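Ticket 568
Title: Zoltar scores a pick as successful when the object has not been picked
Component: Rokitz runner / success check
Scene: Gelthorpe (kitchen)
Severity: High (raised from Low, see below)
Opened by: Araceli Bravo
Assigned to: Kenta Higuchi
Opened: 9/21/20
Status: Resolved, one follow-up open

Summary

The overnight batch in Gelthorpe finished with 168 episodes and 168 successes. I have worked with this arm since July and it has never had a perfect night, so I went looking for the catch before anyone made a slide out of it.

The catch is that Zoltar, our success checker, is handing out passes for episodes where the object ends the run on the counter. The gripper may or may not have closed on it. Zoltar doesn't seem to mind either way.

Expected behavior

An episode passes if the target is lifted clear of the counter and held there until the hold timer runs out. It fails if that hasn't happened by step 2,000.

Observed behavior

Episode passes. Target is on the counter. The log says "lift confirmed" with the serenity of a machine that has not checked.

Setup

Simulation only, no hardware involved. Stock Panda model on the white pedestal, standard black gripper, stone counters, and the usual Gelthorpe clutter, including the statue that someone in scene generation is clearly fond of. Physics settings are whatever the Rokitz defaults were last week. I didn't touch them. I have learned not to touch them.

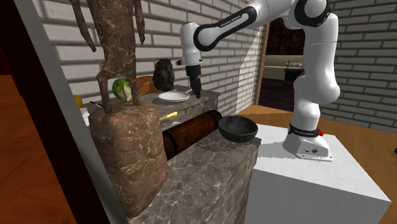
Gelthorpe, wide view. Gripper down at the rear counter, next to the plate.

Steps to reproduce

1. Load Gelthorpe with the clutter preset on.
2. Pick any target from the cutlery group.
3. Start the runner with the arm disabled (flag: no motion).
4. Go and get coffee.
5. Come back to a pass.

Step 3 is the one I'd like people to look at. I added it as a joke. With the arm holding its start pose for the whole episode, Zoltar still confirmed the lift.

Log

Araceli, 9:40 am
First guess was a stale results file, with last week's passes being read back in. Cleared the folder and ran again. Same outcome, new timestamps.

Araceli, 10:15 am
Second guess was target mix-up. Gelthorpe puts a lot of things within reach of each other, and if the runner were tracking the wrong ID it could be watching some other object get bumped around. I printed the tracked ID at each step for a knife episode and watched the approach with the clutter left in.

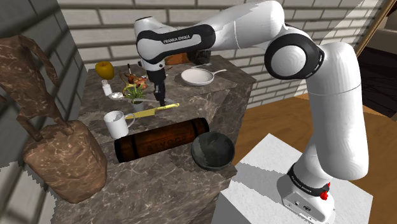
The ID was right all the way through, and so was the approach. The planner had the fingers over the place where the handle meets the blade, which is where we told it to go. So the part I suspected was doing its job and I owe the planner an apology. It can have it when it stops taking the long way around its own elbow.

Kenta, 10:50 am
Can you send the height trace for the target? Raw values please, before smoothing.

Araceli, 11:05 am
Attached. Note the start. The target spawns slightly above the counter, drops, settles, and then lies there like a good piece of cutlery. There is no upward movement anywhere in the no-motion runs.

Kenta, 11:20 am
Thanks. I think I see it, and I think I wrote it. The lift test takes the height at spawn, takes the height now, and looks at the size of the difference. The size. There's an absolute value in there. So if the object moves down far enough while it settles, that counts as a lift.

Araceli, 11:22 am
So Zoltar believes falling is lifting.

Kenta, 11:23 am
Zoltar believes the object has changed height by more than the threshold. I'd call it technically correct if my name weren't on the commit.

Araceli, 11:30 am
Why did it only start now? That line is old.

Kenta, 11:55 am
Spawn clearance. It was raised last week to stop objects from being born halfway into the stone. The old drop was under the threshold and the new one is over it. The hold timer doesn't catch it either, as an object resting on a counter holds its height very well.

Why severity was raised

I filed this as Low on the grounds that it was only bad numbers. Kenta pointed out that the same check gates the next stage. When Zoltar confirms a lift, Rokitz moves on to the carry motion, and the carry motion assumes there is something in the gripper and that the gripper is clear of the counter. If neither is true, it sweeps sideways at carry speed from wherever it happens to be.

In simulation that costs us some clipped geometry. On the real arm at Hayes, which runs the same gate, it would cost fingertips. The gripper's, one hopes. I asked for the Hayes config to be locked to manual advance until this is closed, and it was done before lunch.

Fix

1. Absolute value removed. Up is up.
2. Reference height is now taken after the object settles, not at spawn.
3. Lift also requires both fingers to report contact for the full hold.
4. A no-motion episode has been added to the test suite. It must fail. If it ever passes again, the build stops.

Verification

The no-motion run now fails, which is the nicest red text I've seen all week. After that I reran cutlery targets with the arm enabled, and stepped through a fork episode by hand from the wrist view to watch the contact flags. Forks are the nasty ones. They are thin, they lie low, and the fingers have to come down on either side of the neck with the stone right there underneath.

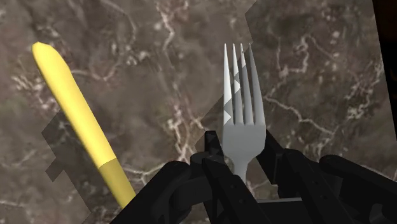 Follow-up (open)

The contact flags flicker on thin objects. On the fork, the left finger drops contact for a step or two at a time during the hold, which under the new rule resets the timer. That gives us false failures in place of false passes. I prefer these, but they are still wrong. Kenta suggests allowing short gaps. I'd like to see the contact trace from a few more targets first, given how the last small tweak went.

Also open: the 168 results from the overnight batch. I've marked them void and left them in the archive. Please don't quote them. Please especially don't quote them to Hayes.

Notes for whoever picks this up

The manual advance lock at Hayes stays on until the flicker is sorted. It's a config entry and the runner prints a warning about it on every start. The warning is meant to be annoying.

If you change spawn clearance, run the no-motion test afterwards and put the result in this ticket.

Kenta has asked that the old version of the lift test not be printed out and taped to his monitor. It was already up when he asked.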